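Opinion > Mobile > Phones and Screens

Search this site Go

The Foldable Will Not Save the Phone

Every July the same leak does the rounds. A firm, Branuvach this year, is going to bring out a folding phone that will finally make the rest of us give up our flat ones. The hinge is smoother, the crease is shallower, and the price, if the leaked slides are right, is £2,000. I have read this story with the name changed so many times that I could write it in my sleep.

I don't doubt that the thing folds. I doubt that many people have ever stood in a queue wishing their phone was twice as thick so that it could, for a few minutes a day, be twice as wide. The makers say buyers want a bigger screen, and they do. They also want something that goes in a jacket pocket and can be dropped on a kitchen floor. The second wish tends to win when there is real money on the table. 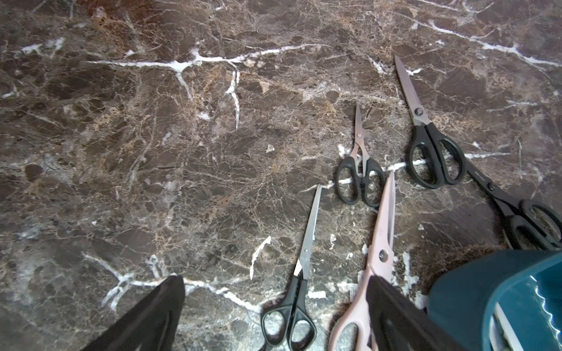 The folding phone has one moving part that matters, and makers talk about it as if moving parts were a new problem. Stiment, which supplied the hinge for last year's Skendwood, put out four pages on it, full of words like "floating" and "cam". Fine. But a pair of scissors has a pivot as well, and there are five pairs lying on the brown marble up there, and a slack pivot on any of those could be put up with for years. Glass and plastic film bent over a joint won't be so forgiving. I carried the Skendwood for two months. By the end of the first there was grit in the hinge, which I could hear when I opened it in a quiet room, and a line down the middle of every web page that I had been told I would stop noticing. I noticed it on white backgrounds, and most of what I read has a white background.

Then there is the software. Drag a map across to the big screen and it works nicely. Try the same with a banking app and you get a thin strip with grey on either side, or it shuts and asks for your password again. Abdelghani Ezzat, who repairs phones near me and sees more of them in a week than I do in a year, told me his foldable customers mostly use the outer screen. They paid for the inner one and open it to show people.

He also told me what he quotes for a new inner panel. I won't repeat it, as he says it changes with every delivery, but I could buy a decent flat phone for it and have lunch afterwards.

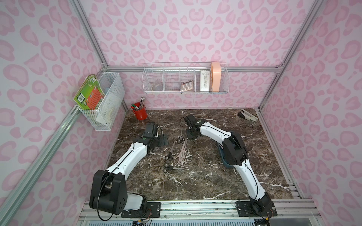
What would change my mind

A price within reach of an ordinary good phone would help. So would a promise, in writing, that the inner screen will be replaced free for as long as the contract runs. If the makers trust their hinge as much as they say, it ought to cost them very little.

I'd also like reviewers to hang on to these things for longer. A weekend with a loan phone tells you about the camera and the box. I have been as guilty of this as anyone, and my first piece on the Slaoui, which I called "the one to beat", was written after two days with it. I gave it back before the film had any chance to lift.

The Branuvach will get the same glowing weekend, I expect. I've asked for one to keep through the winter and have yet to get a reply.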